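Ticket: Feed on the blog shows old posts only, excerpts run together
Site: personal blog, Husetti theme, hosted at Brudbridge
Opened: 2 August 2021
Status: Solved (leaving my notes up for the next person)

First of all, thank you for the quick answer on my last ticket! I love this theme and I'm having more fun blogging than I have in years, so please read what follows as coming from a happy user with a puzzle.

What's wrong: the RSS feed stopped picking up new posts. The front page is fine and the archive is fine, but anyone reading through a feed reader is stuck on my post about hand lettering from May. A second thing, maybe related - the "keep reading" link is glued to the first word of the next excerpt, so two posts look like one very strange sentence.

What I expected: the newest 50 posts in the feed, each with its own excerpt and a space before the next one.

What I tried before writing in:

Cleared the browser cache. No change.
Cleared the Brudbridge server cache from the hosting panel. No change, though the site feels quicker, so hooray for that.
Opened the feed address in a private window. Same old posts.
Switched to the default theme for a minute. The glued-together links went away, but the feed was still stuck. So I'm dealing with two problems!

Update 1
Got your reply, and what a great checklist. I turned the plugins off one at a time and reloaded the feed after each. The winner is Aladix, the plugin I use to share new posts automatically. With it off, the feed refreshed right away and there was my whole summer of writing. I may have cheered. 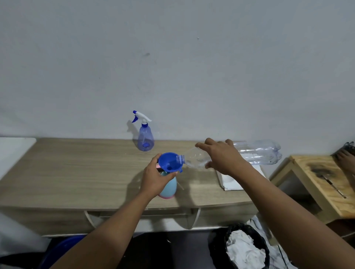 I turned Aladix back on to be sure, published a short test post, and the feed froze again. Then I went digging in its settings and found a box called "Serve saved feed copy" that was checked. The saved copy is supposed to expire after 24 hours. Mine had the expiry field blank, and it looks as if blank means never.

Update 2
Unchecked the box, saved, deleted the saved copy and published another test post. It showed up in the feed within a minute. Both test posts are deleted now, so apologies to any subscriber who got a post titled "hello hello testing".

One hiccup: right after that I got a 500 error on the feed page. It went away after I re-saved the permalinks screen (didn't change anything on it, just hit Save), and I haven't seen it again.

Update 3
The glued links are fixed too! You were right that it was in the theme's excerpt template. I updated Husetti, and the space is back where it belongs. My custom header survived the update, and so did the sidebar with all my links to friends' sites and odd little art projects.

Still open, but not urgent: the email digest I send through Ersoy reads from the same feed, and it wanted to send 38 posts in one go as soon as things were working. I paused it in time. Is there a way to mark the older ones as already sent, or should I ask Ersoy?

Update 4
Found it myself - Ersoy has a "start from this post" menu under the digest schedule. Picked the latest post, unpaused, and the preview shows one post only. Please go ahead and close this ticket, and thanks again for all the help!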